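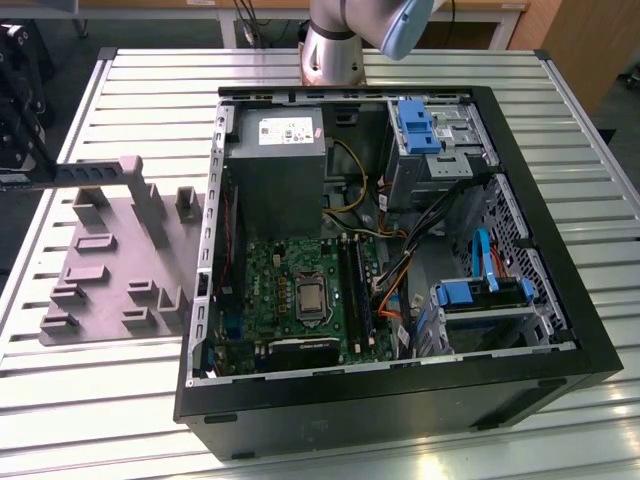
Doing the office desktop today. It has been slow to start since June and last week it began shutting itself off in the middle of the afternoon. I'll post as I go.

---

The machine belongs to Tultetti, the framing shop downstairs. It runs their order book and the label printer. They are closed until after the holidays, so I have it for a few days.

---

Concetta Marras, who owns the shop, got a quote of $522 for a replacement with the files moved over. I said I would look at the old one first. Parts budget is whatever stays well under that.

---

Side panel off, tower lying flat. I do almost all of the work this way. You can see down to the board, and a dropped screw lands somewhere you can reach it.

---

Before opening it: shut down, power cord out, hold the power button for a few seconds. Then touch bare metal on the chassis before touching anything else. I do that again every time I come back from another room.

---

First job is cables. Yellow and black from the power supply, an orange SATA cable through the middle, a light blue SATA cable by the lower drive bay, and a bundle of black ones running across from the drive cage. I write down where each one goes before unplugging any of them.

---

I use paper for this. Two columns, "from" and "to". Cable colors help but they don't mean anything on their own. Orange and light blue SATA cables do the same job.

---

The drive holders in this case are blue plastic. Blue latch up at the cage, blue rail on the drive in the lower bay. On a lot of office machines the colored plastic is the part you are supposed to touch. Squeeze or lift and it comes out without a screwdriver.

---

Don't force it. If a tray won't move, look for a cable that is still plugged in at the back. That was the case with the lower drive. Power connector was still on.

---

Lower drive is out. It is the original one and it has everything on it, the orders, the customer list, seven years of scanned receipts. It goes in an antistatic bag and then on a shelf until the copy is done and checked.

---

Ran the copy overnight on my own computer. It finished with no read errors, but the drive made a clicking noise twice while I was in the room. I would not put it back to work.

---

New drive is a Saltura, 1000 GB. Far more space than they need. The smaller one was out of stock and the difference was a few dollars.

---

Opened the copy and checked it against the old drive. Order book opens. Receipts open. The label templates were in a folder called "new folder (3)" and I have left them there, so the staff can find them.

---

Somebody asked about the shutdowns. My guess is heat. I had a temperature reading up before I took it apart and it was sitting at 76 C with only the order book open. That is warm for a machine that is doing so little.

---

The processor is out in the open in its socket with the metal bracket around it. Isopropyl alcohol and lint-free wipes for the top. Small wipes, one direction, new piece each time. Keep the alcohol on the wipe and don't pour anything.

---

I am leaving the processor in the socket. There is no reason to lift it out for a paste change, and the contacts underneath are easy to damage.

---

Paste is from a tube of Ferraro I bought for another job. A dot in the middle, smaller than a pea. The cooler spreads it when you screw it down. Tighten the screws a little at a time, going corner to corner.

---

Dust. Small brush and a hand blower. If you use compressed air, hold the can upright and stop the fan blades with a finger so they don't spin. I went over the metal grille with the diamond holes as well. Dust likes to pack into those.

---

I don't open power supplies. Blow through the vents from the outside and leave it at that. The label on top is for reading, and if the unit is bad you swap the whole box.

---

Reply to Gwenllian Yorath: yes, you can vacuum the outside of the case. I would keep it away from the board. The nozzle can build up static and it can also pull off anything that is loose.

---

Reply to Lorcan Ó Flaithearta: the card along the bottom edge of the board stays. I thought about taking it out to see if the machine ran cooler, but the shop needs it for the second screen at the counter.

---

Memory next. Two slots with white latches at the ends. Push the latches outward, line up the notch, then press down evenly on both ends until the latches close on their own. It takes more pressure than people expect.

---

Sorcha Cairns gave me a matched pair from a machine she was scrapping. I ran a memory test on them overnight before trusting them with anybody's orders. Clean.

---

Putting it back together from the paper. Drives first, then the data cables, then power. I plug in the front panel wires last. They are small and I want the space around them clear.

---

One mistake. I had two SATA cables swapped and the machine looked for its system on the DVD drive. Moved them back, fixed. I had copied one line wrong onto the paper.

---

First start with the side still off. Fans turning, no beeps, screen came up. Let it run for ten minutes before doing anything else and listened for a cable touching a fan.

---

Cable ties: I use the hook-and-loop kind inside a case. Plastic ties look tidier, but the next person has to cut them, and a cutter near a bundle of wires is how you get a second repair.

---

It shut down once, 22 December 2019, late morning. Not heat this time, the reading was low. The wall end of the power cord was loose in my outlet strip. Changed outlets and it has been up since.

---

That made me go and ask about the outlet downstairs. The tower sits under the counter and the cord is stretched to reach the wall. Concetta says people kick it. So some of the afternoon shutdowns may have been feet.

---

I am adding a longer cord to the job. I'm also raising the tower off the floor on a piece of scrap board from the shop. It was pulling in mat-cutting dust down there.

---

Installed their order program again. It is an old version of Altia and it wants its license number typed in by hand. The number was on a sticky note inside the binder with the warranty, which Concetta photographed and sent me.

---

Ultan Fitzgerald asked what I would charge for this. Parts and a frame for a print I have had rolled up in a tube for years. Parts were the drive and the cord. The paste I already had and the memory was free.

---

Would I do this on every old desktop? No. If the board had been faulty I would have told her to take the quote. A drive, memory and a cleaning is about my limit for a machine of this age.

---

Backups: the shop had none. They now have an external drive and a copy that runs at closing time. I wrote the steps on a card and taped it under the counter next to the label rolls.

---

Old drive goes back to Concetta in its bag with the date on it. I told her to keep it until spring and then bring it up, and I'll wipe it.

---

Side panel is on. Last thing to do is carry it down and test the label printer with the real cable. Will add a post if the printer has other ideas.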